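Two Hands, One Shirt: Software for Learning to Fold
Project report by Kevin Yupanqui
16 November 2018

3. What we built

Our part of Motance is the software between the hand-held grippers and the folding policy. Someone holds one gripper in each hand and handles clothes on a table, and both grippers record video. Our code has to turn the two recordings into a single demonstration that a two-armed robot could follow.

The first job was time alignment. The two cameras start separately and their clocks drift apart, so in August we wrote a tool called Zirngate that matches the streams and resamples them to 30 frames per second. I was really happy when the first pair lined up!
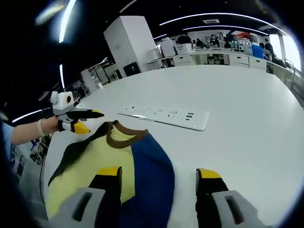
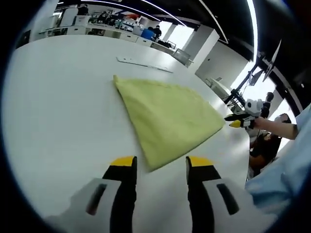
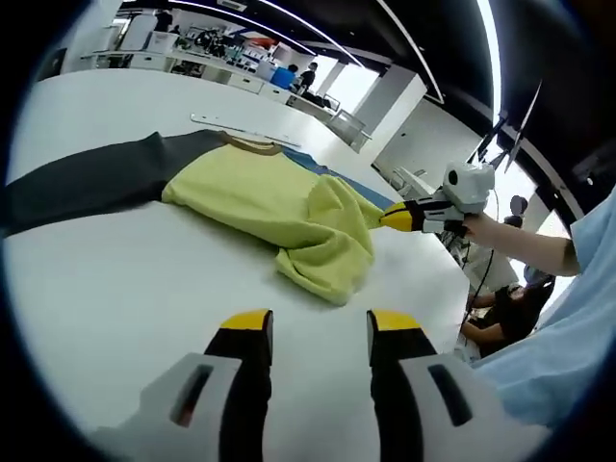
Views from the gripper cameras during cloth handling at the white table.

The second job was finding each gripper's path from its own video. Plain tracking did well on slow moves but lost its place whenever cloth filled the view. Adding the motion sensor readings helped a lot, and we now throw out any stretch where the two sources disagree. After that filter we kept 2,644 clips out of 4,000.

Then came my favorite part, cutting the clips into grasp, move and release. We labeled 272 of them by hand and trained a small network on finger opening and gripper speed. It still mixes up a release with a quick regrasp, especially on sleeves (those are hard for me to label too).

4. Next steps

The planner still treats the arms one at a time, so it can't pull a shirt tight from both sides. I want to plan both paths together and check them for collisions before anything runs on hardware. The code is in the Villanueva folder on the lab server, with setup notes.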